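Research Associate, Trade and Regional Security
Marras Center for International Policy

Marras is hiring a research associate to work on shipping access, port ownership and defense agreements among mid-sized coastal states. The position is full time for two years, with a possible third year depending on funding. The start date is in February.

The associate will join a team of five led by Noémie Sabatier. Most of the work is tied to the Nalau Project, which tracks how governments respond when a foreign company buys into a port or a rail terminal. The project database now holds 954 agreements, and 369 of them still need to be coded for dispute clauses and military use.

What you will do

Read and code treaties, leases and loan contracts, mostly in English and French.
Write short briefs for legislative staff and foreign ministry desks, usually four pages or less.
Help Fumiko Onishi prepare the yearly report on port investment.
Set up and take notes at closed meetings with officials – these sometimes run late because of time zones.
Check facts and footnotes in papers by other staff.

What we are looking for

A master's degree in international relations, economics, law or a related field, or a bachelor's degree and three years of relevant work. You should write clearly and be able to read a contract without a lawyer next to you. Good reading knowledge of French is required. Vietnamese or Portuguese would help. Basic statistics is enough; the modeling is done by Châu Cù.

We do not expect applicants to have published before.

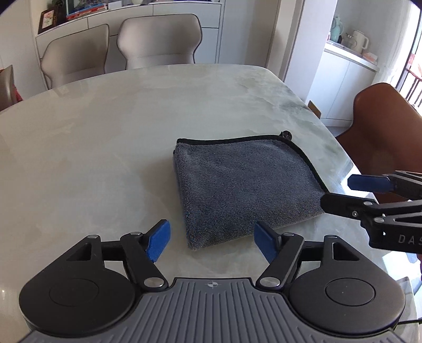 Travel comes to around 6 weeks a year, mostly to port cities and to partner institutes. Staff work from the office three days a week and may work from home on the others. Health insurance and a retirement plan begin on the first day. We can sponsor a visa for the right candidate, but the process is slow, so please say in your cover letter if you will need one.

How to apply

Send a résumé, a one-page cover letter and a writing sample of up to ten pages to Yolanda Montoya in the personnel office. The sample can be a class paper or a memo. Please do not send co-authored work unless you mark which parts are yours. Names of two references are enough at this stage – letters are requested only from finalists.

Applications close at 5 p.m. on the last day of the month. Interviews are held by video and include a one-hour editing test.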